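Ticket: Abrieb am Boden der grauen Kiste, graue Spuren an den Klötzen
Status: in Bearbeitung
Priorität: normal
Gemeldet von: Bouchra Abdel Hamid
Betrifft: große graue Kiste, Klötze rot und dunkelgrün (Lieferant Nustora)
Eröffnet: Sonntag, 31. August 2025

Meldung

Guten Tag zusammen,

ich melde ein Problem mit der großen grauen Kiste, die wir für die Klötze benutzen. An mehreren Klötzen habe ich auf der Unterseite graue Streifen gefunden, die sich mit einem trockenen Tuch nur teilweise entfernen lassen. Bei den roten Klötzen sieht man es sofort, bei den dunkelgrünen muss man sie gegen das Licht halten. Am Anfang dachte ich, es ist Schmutz vom Tisch, aber den Tisch habe ich gewischt und die Streifen sind wiedergekommen.

Meine Vermutung ist, dass der Abrieb aus der Kiste selbst kommt. Die Lackierung ist unten an den Wänden schon beschädigt und der Boden ist verkratzt. Die Kiste ist seit Mai bei uns in Gebrauch, vorher stand sie im Lager von Slaoui. Ob sie dort schon in diesem Zustand war, kann ich leider nicht sagen, im Übergabeblatt steht nur »gebraucht, in Ordnung«.

Was ich schon probiert habe

1. Kiste geleert und mit dem Handbesen ausgekehrt. Es kam feiner grauer Staub heraus und kleine helle Splitter vom Lack.
2. Boden mit feuchtem Tuch gewischt, danach mit einem trockenen. Das trockene Tuch war immer noch grau.
3. Klötze mit lauwarmem Wasser und Spülmittel abgewaschen. Die Streifen gehen weg, wenn man etwas länger reibt.
4. Zwei saubere Klötze in die Kiste gelegt und am Boden hin und her geschoben. Nach ungefähr einer Minute waren neue Streifen da.
5. Das Gleiche mit zwei Klötzen auf dem Tisch gemacht, ohne Kiste. Keine Streifen.

Für mich ist es damit ziemlich klar, aber ich bin keine Fachfrau für Metall und bitte um eine zweite Meinung.

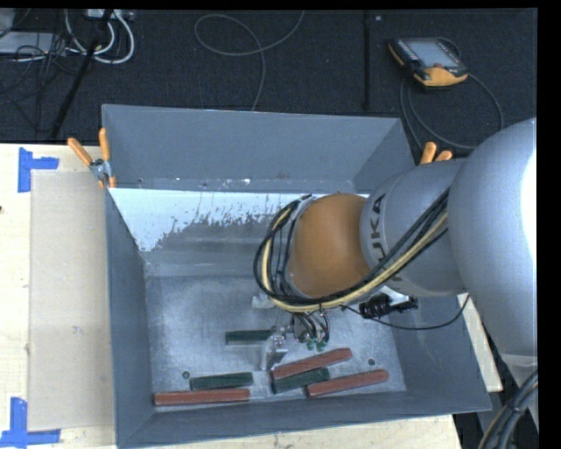

Bereich Material und Ausstattung – Standort Drarka

Antwort Bereich Material

Hallo Bouchra,

danke für die genaue Beschreibung, das hilft uns sehr. An der hinteren Wand ist unten ein heller, abgenutzter Streifen, der nach unten hin ausfranst, und weiter unten kommt graues Metall durch. Die Wand darüber ist noch überwiegend glatt. Ich vermute deshalb, dass der Lack vor allem dort abgerieben ist, wo die Klötze am Boden entlang an die Wand rutschen.

Dazu habe ich noch folgende Fragen:

– Ist der Staub, den du ausgekehrt hast, eher pulvrig oder fühlt er sich körnig an?
– Im Boden sieht man zwei kleine runde dunkle Stellen. Sind das Schrauben oder Löcher? Wenn es Schrauben sind, bitte mit dem Finger prüfen, ob sie überstehen.
– Haben die Klötze selbst Kratzer oder nur die Streifen?

Antwort Bouchra Abdel Hamid

Der Staub ist pulvrig, nur die Lacksplitter sind etwas härter. Die runden Stellen sind Schraubenköpfe, sie stehen nicht über, ich bin mit dem Finger und mit einem Stück Stoff darübergegangen und es ist nichts hängen geblieben. Kratzer haben die Klötze kaum. Bei einem langen roten ist eine Kante ein wenig rau, aber das kann auch vom Zuschnitt sein.

Ich habe außerdem bei Nustora nachgefragt, ob man die Klötze mit Alkohol reinigen darf. Sie haben geantwortet, dass sie es nicht empfehlen, weil die Farbe matt werden kann. Also bleiben wir bei Spülmittel.

Antwort Bereich Material

Gut, dann schließe ich die Schrauben aus. Vorschlag für das weitere Vorgehen:

Zuerst die losen Lackreste an der Wand mit einem Kunststoffspachtel entfernen, bitte keinen Metallspachtel nehmen. Danach die Kiste auswischen und ganz trocknen lassen. Auf den Boden kommt eine dünne Matte von Buvach, die haben wir noch als Rolle im Schrank. Die Matte bitte auf jeder Seite 3 mm kleiner zuschneiden als den Boden, sonst wellt sie sich an den schrägen Wänden. Neu lackieren würde ich im Moment nicht. Angeboten wurde es uns für mehr als 100 Euro, und bei dieser Benutzung hält der neue Lack wahrscheinlich auch nicht lange.

Antwort Bouchra Abdel Hamid

Die lockeren Lackreste sind weg und die Kiste ist ausgewischt. Die Matte habe ich zugeschnitten, aber sie war lange gerollt und hebt sich an einer Ecke. Ich lasse sie über Nacht unter Büchern liegen und lege sie dann wieder ein. Die Klötze sind alle gewaschen und liegen zum Trocknen auf einem Handtuch.

Bitte das Ticket noch offen lassen, bis ich den Versuch mit den sauberen Klötzen auf der Matte wiederholt habe. Das Ergebnis trage ich hier ein.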